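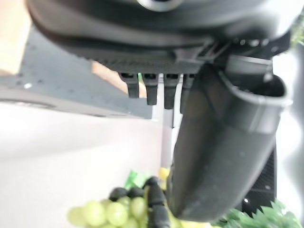

How to clean and look after a pale work surface

By Barbara Nowicki
2/29/20

A pale surface is pleasant to work on, but it shows every mark. I have one in my flat in Prullthorpe and I use it for sewing, for food and for letters, so it gets dirty in many different ways. The method is simple and needs no strong product.

What you need

400 ml of warm water
2 small spoons of dish soap
Two soft cloths, one for washing and one for drying
Bicarbonate of soda
An old toothbrush

1. Take everything off. I used to move things from one side to the other, and the crumbs moved with them. Put small objects on a tray so you can carry them away together.

2. Brush off the dry dirt first. Use your hand or a dry cloth and go toward yourself, with a bin held under the edge. Sand or grit that stays under a wet cloth will scratch.

3. Mix the soap in the water and wet the first cloth. Squeeze it well. It should be damp, and water should not run from it. Wipe in long lines from the back to the front. My surface is nearly 86 cm deep, so I do the far half from the other side.

4. Look for what is left. Bend down and look along the surface toward the window. Grey rubbing marks and dried drops of tea are much easier to see this way.

5. For a stain with colour, make a paste from bicarbonate and a little water. Try it in a corner before. Put it on the stain, leave it for a few minutes and rub lightly in circles. Do not use this on waxed or oiled wood, or on natural stone.

6. Clean the edge and the joints with the toothbrush. Old crumbs like to sit there.

7. Wipe once more with clean water and dry with the second cloth. If you leave it to dry alone, you will have pale rings — on a dark surface even more.

Marker pen and glue

For marker, a drop of rubbing alcohol on cotton wool usually helps, with the window open. My neighbour Mansour uses it also for glue from price labels, but I prefer to warm the label with a hair dryer and pull slowly. Keep the alcohol away from varnish.

How often

I do steps 1 to 3 in the evening and the full clean before guests or before I cut fabric. In April, when the windows are open and the dust comes in from the road, I do it more.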